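양팔 로봇 작업대 점검표 (파리 2호 작업실)
점검일: 2021년 12월 4일
작성: 작업대 담당, 코멘트도 제가 달았어요

11월에 쓰던 점검표는 항목이 65개나 돼서 다들 중간부터 눈 감고 체크하더라고요(저도 그랬습니다...). 그래서 이번엔 12개로 줄였어요! 빈칸 두지 말고, 애매하면 "보류"라고 쓰고 한 줄이라도 남겨 주세요.

시작 전

1. 비상정지 버튼 눌림/복귀 확인: 양호
코멘트: 왼쪽 버튼이 좀 뻑뻑해요. 눌리긴 하는데 힘이 들어가서 Inorora에 교체 문의 넣어 뒀습니다.

2. 팔 케이블 꺾임, 쓸림: 양호
코멘트: 손목 쪽은 팔을 끝까지 돌려 본 다음에 봐 주세요. 가만히 서 있을 때는 다 멀쩡해 보이거든요.

3. 그리퍼 손가락 패드 마모: 보류
코멘트: 한쪽 끝이 살짝 들떴어요. 다음 주에 다시 볼게요.

4. 트레이 위치와 흔들림: 양호

5. 작업대 주변 바닥 정리: 미흡
코멘트: 충전선이 또 나와 있었어요. 제 거였습니다, 죄송합니다.

작업 중

6. 담당자 서는 위치: 양호
코멘트: 예전엔 컵을 우리가 하나하나 옮겼으니까 어디 서든 상관없었잖아요. 지금은 옮기는 건 팔이 하고 우리는 앞에서 지켜보다가 자리를 짚어 주는 쪽이라, 서는 자리가 일의 절반이에요.
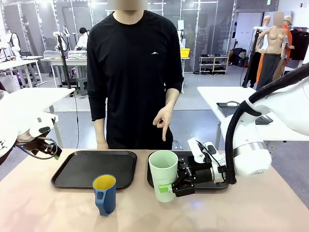

그래서 손 얘기를 좀 더 할게요. 그리퍼가 물건을 잡고 있는 동안에는 손으로 가리키기만 하고, 트레이 안쪽으로 손을 넣지 않기! 급하면 손부터 나가는 거 저도 아는데요, 꼭 정지 먼저 누르고 넣어 주세요.

7. 소매, 목걸이, 사원증 줄: 양호
코멘트: 긴소매는 괜찮은데 헐렁한 건 걷거나 갈아입기로 했어요.

8. 연속 근무 시간: 미흡
코멘트: 몸은 확실히 편해졌는데 계속 쳐다보는 게 은근히 피곤해요. 오후엔 저도 멍해지더라고요. 2명이 번갈아 서는 안을 Wemen 쪽에 올렸고 답 기다리는 중입니다.

9. 옆자리 사람에게 동작 시작 알리기: 양호
코멘트: "갑니다" 한마디면 돼요. 목소리 작은 분들, 조금만 더 크게요 ㅎㅎ

마친 뒤

10. 팔 대기 자세 복귀: 양호

11. 컵과 트레이 제자리: 양호
코멘트: 금 간 컵은 따로 빼 주세요.

12. 이상 동작 기록: 3건
코멘트: 세 건 다 컵을 너무 가장자리에서 잡은 경우였어요. Tritier 프로그램에 메모 칸이 생겼으니까 종이 말고 거기에 적어 주세요. 쓰는 법 모르면 저한테 물어보시고요.

재점검 항목: 3번, 5번, 8번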